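Looking after the hand grippers: your questions

I get a lot of email about how I keep our pair of hand-held grippers going, so I finally put the answers on one page. It's my own routine, it's a bit fussy, and yours can be simpler!

How often do you check them?
Before every session, and then properly once a week. The quick check takes me 3 minutes (fingers, markers, cable, done). The weekly one can run up to 30 if a screw has gone missing, and at Latau a screw has usually gone missing.

What do you clean the markers with?
A dry microfiber cloth, nothing else. I tried screen wipes once and ended up with a shiny patch that the tracking hated. If a corner starts lifting, I print a new one and replace the whole thing. Gluing it back down never sits flat for me.
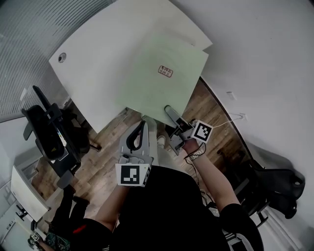 Latau, 20/08/2025

Why do you try them out at the edge of a desk?
I like a big, thin, flat thing for a test, and a board lying on a white desk with its edge just hanging over is perfect. You come in from the front with the finger pointed at the edge and you find out fast if anything is out of line. I stand up for it, one gripper in each hand, with the chairs pushed out of my way.

Does the cable get in the way?
A little! I let it run back along the arm and leave some slack at the wrist. Too tight and it tugs at the plug every time you reach, and I've replaced 2 plugs that way already.

Can I swap just one finger?
You can, but run the calibration again afterward. I skipped it in the spring and lost 22 recordings, so please learn from me.

Where do you get spare fingers?
I order mine from Ferard. Lim has them too, though the screw holes are a hair tighter and I have to open them up with a hand drill. The next batch should be here in October, and I'll update this answer when I've fitted them.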